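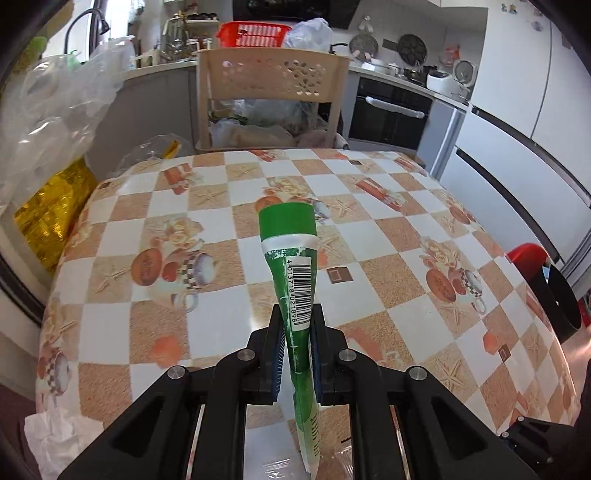 How many good grabs do we want per item before moving on to the next one? Forty, and I'm sticking with it even when I get bored at 25.

Mon 25 March

Kitchen day for the Skiter set. I did the tube first, held upright near the crimped end, cap on top. Tubes are fun! They give a bit when you squeeze, so I keep wanting to clamp harder than I need to — have to watch that, the model will copy every bad habit I have.

Things I want to remember: start each take with the fingers wide open, pause a beat before closing, and don't rush the put-down (I always rush the put-down). Two takes got tossed because I started talking to someone and waved the gripper around like a pointer. Oops.

Bergmann wants 1000 clips across all the kitchens, and I'd love more messy tables in there, the cleaned-up ones in the Groldale batch all look the same to me. Still need to ask whether a regrasp counts as one clip or two. Boxes next, then the soft bags, which I'm dreading a little.

Verell workshop notes | Contact | Back to top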